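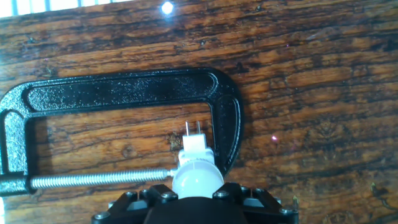
A black C-clamp on an old wooden board. The screw thread is the part that needs the most care.

Looking After C-Clamps
Workshop tips by Refilwe Zulu

A C-clamp will outlast most of the other tools in a shop if it gets a little attention. I go over mine every August, when the shop is slow.

Clean the screw first. Open the clamp all the way and run a stiff brush along the thread. Dried glue comes off with a brass brush or a fingernail. Wipe with a dry rag, then put two drops of light oil on the thread and run the screw in and out a few times. Wipe again. Oil left on the thread ends up on your work, and finish will not stick to it.

Look at the frame. Black paint or coating chips over time and rust starts at the chips. Rub the spot with fine steel wool and touch it up. If the frame is cracked or bent, throw the clamp out.

Pad the work. Bare metal will dent pine and mark a lacquered surface. Keep a box of scrap blocks near the clamps. Cork tile glued to thin plywood works too, and it doesn't slide.

Don't overtighten. Snug by hand is enough for most glue joints. Never put a pipe on the handle for more leverage.

Keep clamps off plastic housings. Plugs, adapters and small cases split easily, and a cracked plug should not go back in an outlet.

Clear the bench before you start. Put power strips off to one side where glue and shavings won't land in the sockets, and unplug adapters you aren't using. A good board laid over a slatted bench gives you a flat place to set small parts so they don't drop through the gaps.

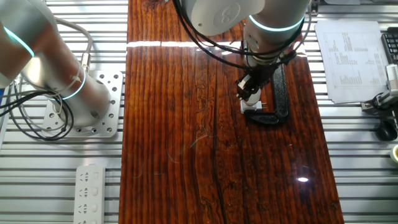 Storing Them

Hang clamps from a rail by the frame, with the screw backed off a turn or two. A drawer is fine if it stays dry. I have seven in mine, lined with an old towel, small sizes at the front. Damp basements are hard on threads, so oil them again before winter.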